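Gripper corner: the magenta pads get a proper go

12 comments | 339 shares

A few of you wrote in after the January issue to ask whether I'd ever get round to comparing finger pads, and I kept saying soon, soon, and then the Gruvard order turned up and I had no excuse left. So this month it's pads! I've had two sets on the hand-held gripper, the plain smooth ones from Flisora that I've been using all winter and the new ribbed ones from Gruvard, which come in a magenta so loud that my neighbour spotted them through the window.

I'd been perfectly happy with the Flisora pads. They're soft, they wipe clean and they don't mark anything. Where they let me down is on shiny, rounded things, and a computer mouse is about as shiny and rounded as desk objects get. You close on it, you lift, it slowly rolls over and looks at you. Out of 400 tries with the smooth pads I kept the mouse level 167 times (I have a tally sheet, it has tea on it). That's not a number I'd want to show anyone, and here I am putting it in a newsletter.

Swapping pads is a fiddly job. The screws on my plates are small and I managed to lose one down the back of the radiator, so do it over a tray if you've got one. The Gruvard pads also sit a touch prouder than the old ones, so the gap between the fingers when they're closed is smaller and you'll want to set your zero again. I forgot, naturally, and spent an evening blaming the controller.

For the test itself I stuck to one job: pick up the mouse, put it on the leaf-shaped mouse pad. I left the books and the mug and everything else at the back of the desk where they live, as I want to know how the thing copes in a normal room and a bare white table tells me very little.
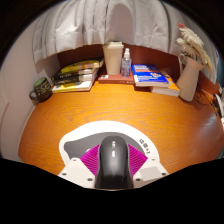
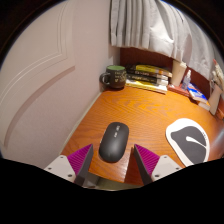
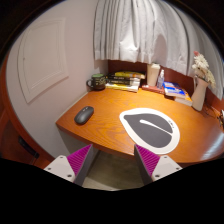 How the ribbed pads did

Much better than I'd hoped! The same 400 tries gave me 339 level lifts, and most of the misses came when I went in at a silly angle. The ridges seem to bite just enough on the curved sides that you don't have to squeeze so hard, and my thumb was very grateful for that by the second evening. They're less clever with paper. I tried a few single sheets and the ridges left faint lines, so if you're handling anything you care about, keep your smooth pads in the drawer.

Noise is a funny one - they make a little zipping sound when something slides across them. I've grown to like it, the cat has not.

And the camera

Several of you asked about the wide lens too. I'm still on the MacKinnon mount, and I do like seeing both fingers and the whole desk at once, even if every straight edge ends up bent like a banana. It took me a while to judge distance through it. Things near the fingers are fine, but anything towards the sides leans over and looks further off than it is, and I knocked a pencil pot flying in the first week. If you're choosing between that and something narrower, borrow one first and see how you get on.

Next up

The Nekard controller has finally arrived and is sitting in its box on the stairs. I'll be running it against my old one with the ribbed pads left on, same mouse, same desk, and if I can face it I'll add a spoon and a tennis ball. If you've got the Nekard already and found a way to stop the menu resetting every time it's unplugged, please do write in before I lose my temper with it.

633 views | 12 comments | Leave a comment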